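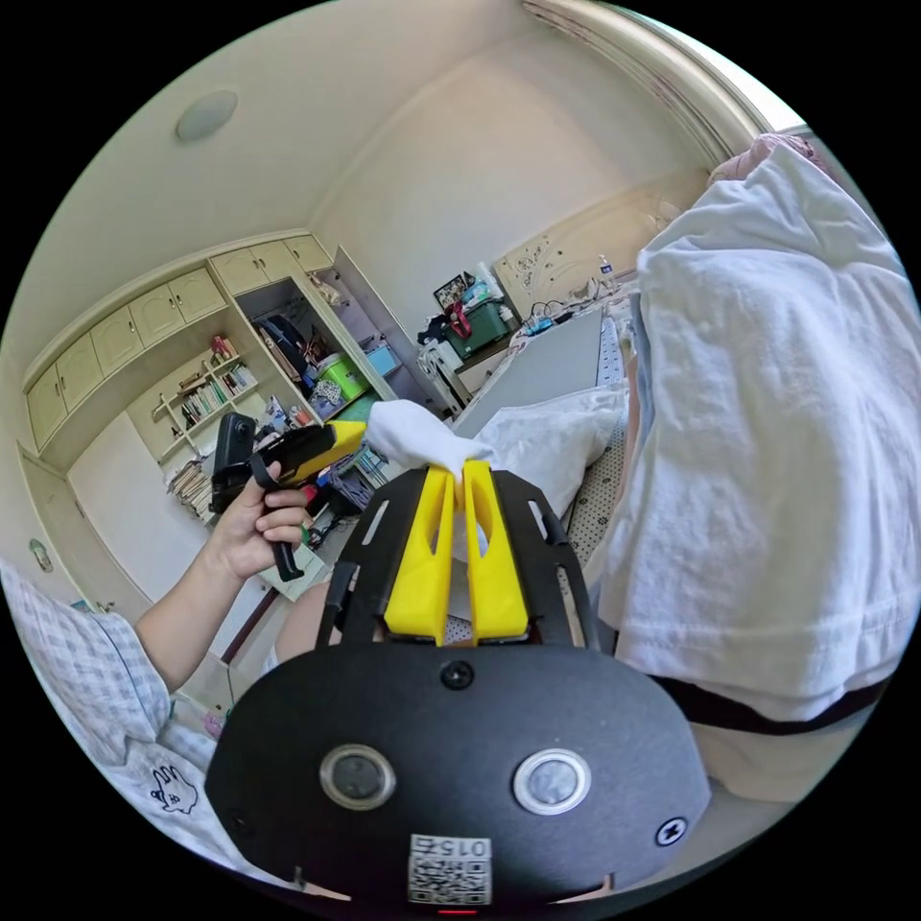 Brayan Villanueva wrote back after the first release to ask why a dataset about cloth had so few corners in it, and whether a policy could learn to fold anything if it had mostly seen edges. It was a fair question, and a good part of this second version grew out of it, so it seemed right to put it near the top.

Narkel Bedroom Cloth, version 2

Welcome, and thank you for taking a look! Narkel is a collection of demonstrations of people handling sheets, pillowcases, and other household cloth with hand-held grippers, in real bedrooms with real furniture in them. We use it to study one fairly narrow thing: how a robot should choose its next grasp when the cloth in its fingers has bunched up and hidden the part it needs.

What you get

There are 3710 demonstrations. Each one is a folder with the wrist video, the gripper pose over time, the finger opening, and a short text note typed by the person who did the task. The notes are uneven (some people write a paragraph, some write "ok"), and we have left them as they came.

The tasks fall into 4 groups:

pick: lift a piece of cloth off a bed by an edge or a corner
spread: pull a bunched cloth open until it lies mostly flat
fold: fold in half, then in half again if there is room
regrasp: let go with one hand and take hold somewhere more useful

Regrasp is new in this version and it is the group we care about most. In version 1 those moments were buried inside the folds, and Orlando Ríos went through and marked them by hand, which took a good deal longer than any of us had guessed on that first Friday.

How we used it

We trained the same policy two ways. The plain version sees the current view and predicts the next stretch of motion. The other, which we call Pundero, first predicts a point on the cloth worth holding and then predicts the motion toward it. Both were trained on the same 2000 demonstrations, and the rest were kept aside for tuning and for checking how well things carry over to bedrooms the policy has never seen.

Pundero did better on spread and regrasp in every unseen bedroom we tried. On pick the two were so close that we would not want to claim a difference. On fold it was a little worse, and we think this comes from the point predictor changing its mind halfway through, so that the arm drifts back toward a corner it has already dealt with. If you have ideas about that, please write to us, we would love to hear them.

Each trial was repeated 10 times per cloth, with the cloth dropped fresh from about waist height before every attempt. We did not try to make the drops identical.

Things to know before you train on it

White and pale fabrics are very common here, and against a bright window the edge of a sheet can nearly vanish. Please don't crop the views too tightly, either. We tried that early on to save memory, and the policy lost track of where the bed ended.

The Cáceres split holds out whole homes. The random split does not, so results on it will look kinder than they should. If you report just one number, please make it the Cáceres one.

Loading

The loader lives in the Fekcombe package, under readers. Point it at the top folder and it will find everything else. It reads version 1 folders too, although regrasp will come back empty for those.

Known problems

A small batch recorded in November has finger-opening values that lag behind the video. They are flagged as "late" in the index, and the loader skips them unless you ask for them. We still mean to repair them, and Brayan has kindly offered to help.

Questions and corrections are welcome through the issue tracker. Orlando usually answers in the morning.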